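Grippers, bricks and a very good cup of tea

July 20, 2019

So I finally got myself to the open day at Istix! I've been meaning to go ever since Nermina Karagiannis mentioned it back in May, and then I nearly missed it anyway by getting on the wrong bus in Distthorpe (the 7 and the 70 look very alike from behind, that's my excuse). Anyway, I made it, only a bit damp, and went straight over to the hand-held gripper table.

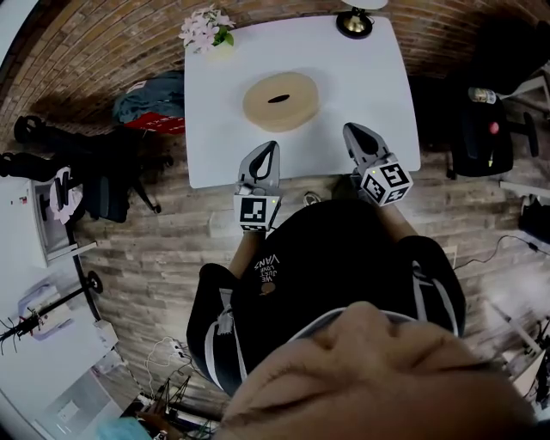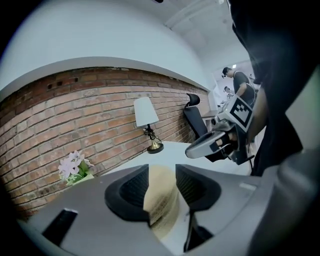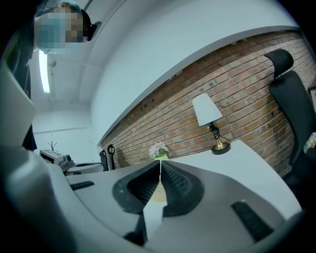 The gripper table by the brick wall, once from above and twice from the grippers themselves.

I'd pictured big orange arms behind a fence, so a white desk with flowers and a lamp on it was a lovely surprise. You hold one gripper in each hand and do your little job with them, and the idea is that a robot can learn from how you did it. Nikola Grgić was looking after our group and he was ever so patient, even with the lad who asked 14 questions in a row about batteries.

My go was harder than I expected! My fingers kept wanting to do the work themselves, and I squeezed far too hard to begin with. Nikola's tip was to slow right down and look at the tips, not at your hands, and that did help (a bit). I also got to see the view from the gripper, which is all bendy, with the brick wall swooping round like a fairground ride. It made me feel slightly seasick but I loved it.

After that there was a talk about Lema, their sorting project over in Tinalley, and I'll admit I lost the thread somewhere around the second graph. Tea was 2 pounds with a biscuit. I had the ginger one and then went back for a shortbread.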